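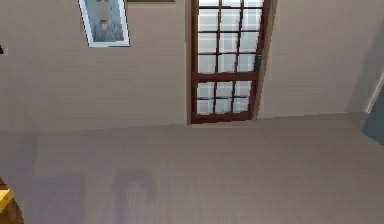
Puerta acristalada con marco de madera, pared beige. Imagen generada por ordenador.

Informe de avance — boletín y podcast Irnari
Para: Morven Baxter, Fondo Drenton
24 de enero de 2021

Morven, va con prisa porque mañana cerramos número y prefiero que lo tengas hoy aunque esté sin pulir. Si necesitas el formato largo, lo paso después.

Dónde estamos

Boletín de farándula saliendo todos los viernes desde agosto, sin faltar ninguno. El de Nochebuena lo adelantamos un día, salió corto, casi todo recalentado: tres rupturas ya conocidas y la entrevista a la ganadora del concurso de baile. Se leyó bien igual. Pasamos de los 1000 suscriptores en la segunda semana de enero, que era el objetivo de la fase uno. De pago, ninguno todavía. Eso es fase dos.

Podcast: 8 episodios publicados de los 10 que prometimos. El noveno está grabado y sin montar. El décimo depende de que la actriz de la telenovela de la tarde confirme fecha, ya nos ha cambiado dos veces. Su agente contesta a los mensajes con audios de cinco minutos en los que no dice nada. Si el miércoles no hay respuesta tiramos del plan B — mesa redonda con los dos redactores y el imitador, que está disponible siempre.

El tema Retamal

Sé que te llegó la queja, te cuento. En noviembre publicamos que Retamal (el cantante, no el hermano) había alquilado el coche del videoclip y que no era suyo, como él venía diciendo en directo. Teníamos la factura del alquiler y una persona de la productora que lo confirmaba. Su oficina nos escribió pidiendo que lo retirásemos. No lo retiramos. Sí corregimos una cosa: pusimos que el alquiler era de un mes y era de un fin de semana. Fe de errores en el boletín siguiente, arriba del todo, no escondida.

Después él mismo lo contó entre risas en una entrevista en la radio, así que por ahí la cosa está tranquila. No hay nada legal abierto. Pero nos comió casi dos semanas, y el reportaje sobre las cuentas falsas de fans se retrasó por eso.

Lo que aprendimos, en corto: toda afirmación sobre dinero de un famoso lleva ahora dos fuentes y la lee una segunda persona antes de salir. Antes lo hacíamos según el día. Está escrito en la guía interna, te la adjunto con la próxima entrega.

Cuentas falsas de fans

Casi listo. Seguimos 15 cuentas que se presentan como clubs de fans y que en realidad publican lo que les pagan, sobre todo peleas inventadas entre cantantes para mover un estreno. Dos de los administradores han aceptado hablar, uno con nombre. Falta la respuesta de las discográficas, les dimos hasta fin de mes. Sale en dos partes. La segunda quizá como episodio suelto, fuera de los diez comprometidos, lo digo para que no haya lío en el recuento.

Pludstead

La crónica de la gala benéfica de Pludstead no se pudo hacer presencial, la pasaron a vídeo. La seguimos desde casa. Salió una pieza floja, para que engañarnos: alfombra roja sin alfombra y los invitados conectados desde el sofá. Lo único que funcionó fue el discurso de la presentadora, que se olvidó de que tenía el micro abierto. El dinero del viaje no se ha gastado. Propuesta: pasarlo a montaje de audio, que vamos ahogados. Necesito tu visto bueno por escrito para moverlo de partida.

Gasto

Dentro de lo previsto salvo la plataforma de envío, que sube de tramo al pasar de mil direcciones. Lo absorbemos este trimestre, en el siguiente no. Colaboraciones pagadas todas menos la de diciembre del imitador — falta su factura, se la he reclamado. Equipo: un micro nuevo, el viejo metia un zumbido que se oye en los dos primeros episodios. No los vamos a regrabar.

Lo que va mal

Las redes. Nadie las lleva de forma fija y se nota. Los martes publicamos cuatro cosas y luego silencio hasta el viernes. Además los clips de vídeo que mejor funcionan son los de cotilleo puro, sin contexto, y varios lectores se han quejado con razón de que el titular prometía más que la pieza. Hemos quitado los signos de interrogación de los titulares. Si no lo sabemos, no lo titulamos.

Próximos pasos

Montar el noveno. Cerrar o sustituir a la actriz. Publicar la primera parte de las cuentas falsas. Encuesta a suscriptores sobre cuánto pagarían, si es que pagarían. Presupuesto de fase dos, borrador contigo antes de presentarlo.

De tu lado necesito: el ok de la partida de Pludstead, y saber si el logo de Drenton va al principio o al final del audio, que en la guía pone una cosa y en el contrato otra.

Llámame mejor por la tarde.

Recientes
Retamal y el coche del videoclip: lo que sabemos
Fe de errores: un fin de semana, no un mes
Gala de Pludstead: crónica desde el sofá
Irnari, episodio 8: vivir de imitar a otros
Todas las rupturas del otoño, por orden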